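Search the archive Go
List home Browse by thread Browse by month Log in

[Berkomport residents] Re: Ferry times from April

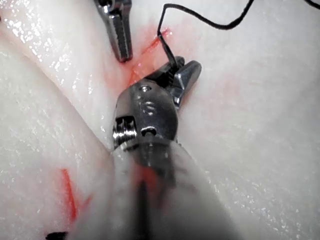 Polished metal wrist joint of a surgical instrument over a white pad

Hello all,

I went to the timetable meeting on Saturday and took notes, so I can answer most of what was asked below.

The first boat from Berkomport to Ivholm stays at 6.40. The 7.15 goes from April and is replaced by a 7.30. The operator's reason is that the 7.15 and the school boat reach Ivholm within five minutes of each other and one has to wait off the pier. I said that a 7.30 misses the bus to the hospital, and they wrote it down. I would not count on anything coming of it, but if the bus moved by ten minutes the problem would go away, so it may be worth writing to the bus company as well.

The last boat back is still 22.10. There was talk of dropping it in winter, but it had 870 passengers over last winter and they agreed that was enough to keep it. The midday boat had 585 and will run on weekdays only.

On season tickets: the old paper ones are valid until they run out. You do not have to swap them. New ones are sold at the Plesum kiosk and on board, but on board they only take cards.

Bicycles stay free before nine. After that you pay, and the limit is twelve per crossing. Cargo bikes count as two. I asked about trailers and got two different answers from two people, so I have left that out until I hear back.

The waiting room at Plesum will be shut for three weeks for the floor and the heating. The toilets stay open, with the entrance from the car park side.

The petition now has 3,034 signatures. It was handed over at the meeting and we have a receipt for it. There are still 200 printed leaflets with the old times on them in the cupboard at the library. Please don't put those out. I will collect them when I am next in.

Till Brandes

On the same subject, Ong wrote:

> Has anyone seen the new timetable yet? The one on the
> noticeboard at the pier is last year's with a sticker over the
> corner, and the kiosk says they have not been sent anything.
>
> What I mainly need to know is whether the 7.15 is safe. I
> start at eight and the 6.40 means standing at the bus stop in
> Ivholm for half an hour. Two of my neighbours are in the same
> position.
>
> Also, do we have to hand in the paper season tickets? I have
> one with eleven trips left on it and would prefer to use them.
>
> And is it true about the waiting room? My mother can't stand
> for long and there is only the one bench outside.
>
> Ong

Previous message Next message Reply to list
Contact the list owner | Messages are copyright of their authors | Back to top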